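Dimthorpe Bi-Fold Document and Menu Folder, Navy-Black

Product line: Dimthorpe table and front desk
Supplied by: Rivwood
Order unit: carton of 32

Overview

The Dimthorpe bi-fold is a two-panel leather folder for menus, room directories, contracts and check presentation. It opens like a book and holds loose sheets. There are no rings, screws or elastic cords. The cover is dyed a deep navy that reads as black under warm or low lighting, and gold metal protectors are fitted at the corners.

The folder is sold blank. Stamping is available on the front panel only; see Personalization.

Construction

Each panel is a rigid board wrapped in leather and turned in at the edges. The two panels are joined by a flexible spine with no board in it, so the folder can be opened past flat and folded back on itself for use at a counter. The inside faces are covered in the same leather as the outside.

The leather has a light surface finish with a low sheen. It resists fingerprints better than an uncoated hide but will show scuffs if folders are stacked with grit between them. Small variations in grain and shade between cartons are normal. Orders that must match closely should be placed together.

Corner protectors are triangular, pressed from sheet metal and crimped over the board after wrapping. They are not glued and can be replaced. Replacement corners are sold in bags of 300 and fit all rigid-board folders in the Dimthorpe line. The Kandmont soft cover uses a thinner edge and does not accept them.

Specifications

Format: bi-fold, portrait
Sheet size: US Letter, unfolded
Capacity: 3 sheets per pocket at standard paper weight
Cover: leather, navy-black
Corners: gold-tone metal, triangular
Closure: none
Pockets: one per panel, diagonal edge
Carton quantity: 32

Loading

Open the folder fully on a flat surface. Slide the sheet under the diagonal pocket edge, bottom corner first, and press it down until it meets the turned-in edge of the panel. Sheets heavier than cover stock should be loaded singly. Laminated inserts will fit if the laminate margin is trimmed to the finished sheet size. Do not use staples or binder clips on the panels.

A new folder may not lie fully flat for the first few days of use. Opening it and leaving it face down overnight under light weight will relax the spine.

Personalization

Blind or foil stamping is done before the corners are fitted. Artwork must be supplied as vector line art with no gradients. Foil is available in gold or silver; gold is matched to the corner protectors as closely as the process allows. Minimum quantity for stamped orders is 300 folders. Stamped folders cannot be returned except for faults.

Care

Wipe with a soft cloth, slightly damp. Dry before closing. Alcohol wipes, bleach solutions and citrus cleaners will dull the finish and may lift color at the edges. A neutral leather cream can be applied twice a year, kept clear of the metal.

Store folders closed and upright. If they must be stacked, alternate the spines so the corner protectors do not bear on each other, and place a sheet of tissue between covers.

Related items

Wumbei single-panel board, same leather, no pocket
Kandmont soft cover, stitched edge, no metal corners
Replacement corners, gold-tone, bag of 300
Check presenter, half-size, navy-black

Ordering

Plain stock ships from the Rivwood warehouse. Stamped orders are scheduled after proof approval, and the lead time is confirmed with the proof. Sample folders are supplied plain, one per account, and are credited against the first carton.
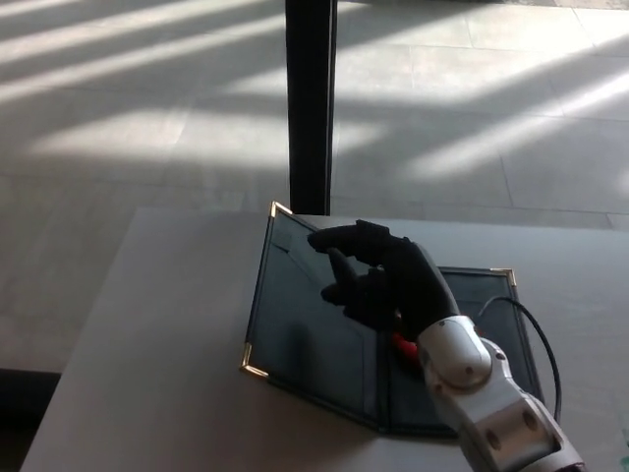
Bi-fold folder in navy-black, opened, with gold corner protectors.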